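How We Got On With the Suturing Project

I picked this topic for my second-year project mostly since I can't sew a button on without bleeding, and I wanted to know how anyone closes a cut neatly. It ended up eating my whole August! I read everything the library at Vultedport had on stitches, then spent weeks practising on foam pads from Clanix (cheap, a bit crumbly, fine for beginners).

My plan was simple: put in 208 stitches over five sessions and see whether my spacing got any better. I measured every gap with a plastic ruler, which was every bit as dull as it sounds.

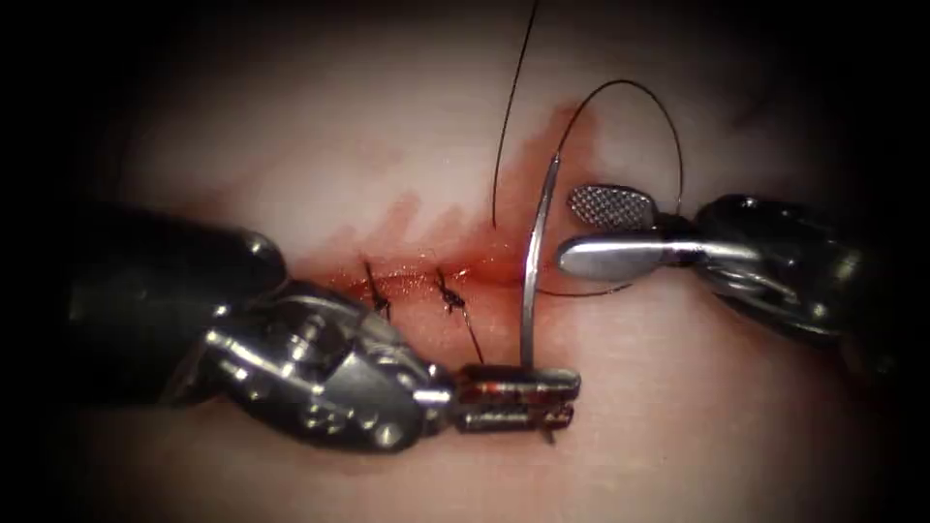 By Arumugam, Year 2 project group
October 2026

The curved needle is what I got stuck on for ages. I kept pushing it like a darning needle, straight through, and tearing the pad. You're meant to grip it firmly in the jaws and let it follow its own arc, so the turn does the work. Once I'd got that (session three, after a lot of sulking) my gaps evened out and the edges stopped puckering.

A thin, straight incision is kinder than a wobbly one, too. My early cuts wandered all over the place and the stitches wandered after them.

Thread tails were my other problem. I left them far too long, they tangled, and I had to snip out two whole rows and start again. Very annoying!

The write-up came to 1,853 words, with the spacing tables at the back. Next term I'd like to try the same thing on the softer Plarkumov pads, if the department will stretch to a box.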